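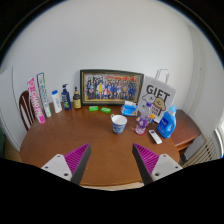

October, after lunch

Table notes, side room at Brerelville. Continuing from where Hubert Walczak left off this morning.

Went over the item list for the brown table. Still on it: blue-and-white cup, white remote, detergent jug, bottle with the purple cap. Bianca Onu wants the gift bag kept too, for now. The list has 48 entries across all the shelves and needs trimming before it goes to Kudum.

Cup is fine for the list as is. Wide rim, small handle. I wrote it down as "cup, patterned" so it doesn't get mixed up with the plain ones in the Ziółkowski box.

Remote goes down as its own entry – not with the electronics. Hubert had it under both, so I struck the second line.

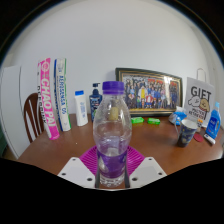 The purple-cap bottle is listed as "bottle, clear, purple label". Clear plastic gives us trouble when matching items to the list by photo, so I added the cap color as a second field. Did the same for the other clear ones, 7 in all.

Tall tubes: the pink and white one has CHAO PAI down the side, so it's entered under that. The mostly white one next to it has no entry yet. Bianca to pick a name.

To do:
– relabel the Navutwood shelf, numbers stop at 169
– new sheet of stickers, around 200
– ask Hubert which box the cup goes back in

Stopped at 4:30.

Last updated: October
3 comments · 0 shares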